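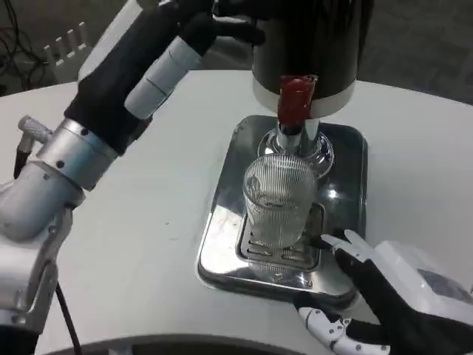

Jollthorpe community hall will serve its own drinks again from March, after the hall's kitchen group agreed to bring back a self-service counter for clubs and evening classes.

The counter closed when the old urn failed its safety check. People using the hall have been bringing flasks or walking to the bakery on Iltby Road, which shuts at 4 p.m.

Under the new plan, cold drinks will come from countertop dispensers, with a steel drip tray under each tap. Hot drinks will follow later in the spring if the wiring in the side room can be upgraded.

"Most of the complaints we got were about spills," said Brayden Cormier, who runs the hall's bookings. "The old setup had a saucer under the tap and that was it. By the end of a dance class the floor was sticky all the way to the door."

The hall will also stop buying paper cups. It has ordered 64 drinking glasses, enough for the largest regular booking, the Seltach choir, with a few to spare for breakages. Groups will be asked to rinse their glasses and leave them in the racks by the sink. Children's groups can bring their own plastic cups.

The budget for the counter is $600, which covers the dispensers, the trays and the glasses. Half comes from last year's plant sale and the rest from booking fees.

Wagner Honorato, who teaches the evening drawing class, said he was glad to see the counter return but wanted it kept away from the easels. The hall has agreed to put it along the wall opposite the stage - the same spot the coat rails occupy now. The rails will move to the entrance.

Drinks will cost 40 cents a glass, paid into a box on the counter. Water will be free. Groups that book for a full day can pay a flat charge in advance and should ask for it when they make their booking.

Each group will be responsible for emptying the drip trays before it leaves. The lift-out grates can go in the sink with the glasses, but the dispensers should be wiped with a damp cloth and left on the counter. Printed instructions will be posted beside the sink before the counter opens.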